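Wedar Opens Its Kitchen-Task Planner to Everyone

The robot software team at Wedar is releasing Meline 3, a new version of its task planner for tabletop manipulation, and this time the full source code comes with it. Meline takes a short goal written in everyday words, works out an order of steps and hands each one to the arm's controller.

The team has spent the past months testing it on sandwiches. Toy sandwiches, to be exact: bread, lettuce, bacon and cheese, stacked on a plate. Thin, floppy and stacked parts are hard on planning software, and a sandwich has all of that in a very small space.
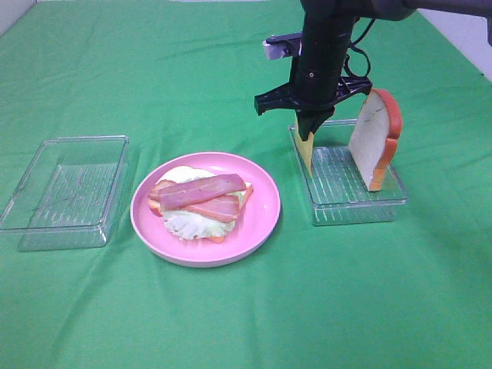
A cheese slice held in the gripper over the right-hand tray, with the sandwich on the plate.

"We love this task," said Aranka Balogh, who leads planning at Wedar. "A slice of cheese looks like nothing from the side and like a big yellow square from the front. The planner has to be ready for both, and it has to know what is already on the plate before it picks the next piece."

Earlier versions of Meline made one plan at the start and stuck to it. Version 3 checks the table again after every step and rewrites the rest of the plan if a piece has moved. Users can pause a run, look at the planner's current list of parts and change the goal before going on.

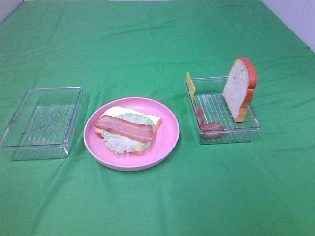

Bread, cheese and bacon in the tray, with a partly stacked sandwich on the plate.

The release includes 1,580 recorded runs, each saved with its plan and every change made to it along the way. Another 572 runs are packaged as a test set, so that other labs can try their own planners on the same problems.

Perception got a big update as well. Meline 3 can combine a fixed view of the table with a close view from the wrist, and it keeps a separate confidence score for each one.
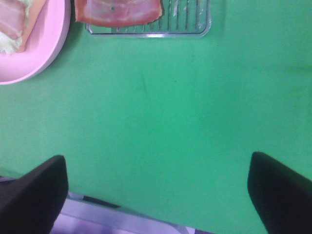
When the two disagree, the planner can ask for a second look before it commits to a grasp. Réka Medve, who wrote most of that code, is already working on a version that picks the best angle for the second look - she hopes to share it in October.

Meline 3 runs on an ordinary desktop computer and comes with 5 worked tutorials. The code, the recorded runs and the setup guide can be downloaded from the Meline project page. Questions from press and labs can go to Tamás Hegyi at the Wedar press desk.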